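Guides > Storage > Zuralness two-level shelving > Section 4: Placing the unit and marking the floor

We use cookies to remember your settings and to see which guides are read. Accept all | Manage cookies

4. Placing the unit and marking the floor

This section covers the two-level Zuralness unit in blue, used with green lattice crates and a taped bay on carpet. The frame should already be built as in Section 3, with all bolts finger tight.

4.1 Choosing the position

1. Pick a stretch of plain wall. Keep the unit away from radiators and clear of any door swing.
2. Leave 700 mm of clear floor along the front edge. A crate has to come all the way out before it can be lifted.
3. If there is a window nearby, look at the spot in the morning and again at about the time you would normally be using it. Strong sun on a glossy shelf makes labels hard to read. Turn the unit or fit a blind.
4. Move poles, loose panels and anything else leaning on the wall before you carry the frame in.

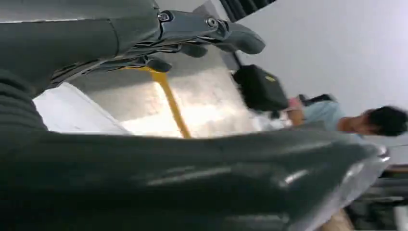
5. Two people should carry the frame, one at each end. Hold it by the uprights. Do not lift by the front lip of the upper shelf.
6. Set the unit down and check the upper shelf with a spirit level, first along its length and then front to back. Adjust the feet until both readings are true.
7. Tighten the bolts fully, working diagonally from corner to corner. Check the level again afterwards.

CAUTION: The folded lip is smooth on the outside face but the inner edge may be sharp. Wear gloves when reaching underneath.

NOTE: On thick carpet the feet settle over the first few days. Repeat step 6 after a week of use.

4.2 Loading the shelves

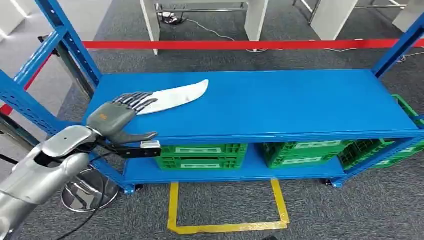 Text by Ghada Ghanem
Stukeswood guides desk

1. Load the lower shelf first. Put the crates in side by side with the labelled panel facing out.
2. Leave a finger's width between crates so the lattice sides do not catch on one another.
3. Use the lower shelf for anything heavy. The upper shelf is for hand tools and work in progress.
4. Lay long items flat on the upper shelf. Handles may overhang the lip only while the item is in use.
5. Keep blades and pointed items well back, and put their guards on at the end of the day.
6. Write labels in black marker on white stock. Spare labels are sold in sheets of 17 under part number 1876.

CAUTION: Do not stand on the lower shelf to reach the back of the upper one.

Crates from the Abou Jaoude range will fit if their outside width is 365 mm or less. Wider ones will go in, but they rub on the uprights and the labels come off.

4.3 Marking the bay

The bay shows where crates may be set down while you are sorting. Use yellow tape made for carpet. Ordinary packing tape leaves glue in the pile.

1. Vacuum the area and let it settle.
2. Mark the corners with chalk. Measure both diagonals and adjust until they match.
3. Unroll each strip along its full length before pressing it down. Do not stretch it, or it will pull back and crease.
4. Cut the ends with scissors. Torn ends fray and lift sooner.
5. Overlap the strips at each corner and press firmly with a block of wood. 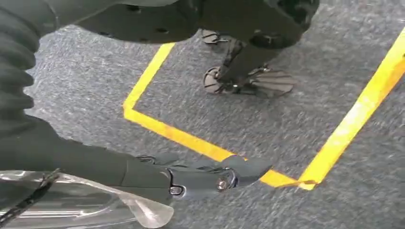

Fig. 4c. Yellow tape lines on grey low-pile carpet

6. Go over the joints once a month. Where a junction has become ragged, cut it back to sound tape and lay a short patch across it.
7. To remove the tape, pull slowly and keep it close to the floor. Test a corner first if the carpet is new.

NOTE: Tape lines are a guide for the eye and do not stop anything from sliding. For trolleys, see the wheel stops in Section 6.

Related guides
Section 3: Building the frame
Section 5: Fixing the unit to a wall
Section 6: Wheel stops and trolleys
Cleaning lattice crates
Wornville label holders: fitting sheet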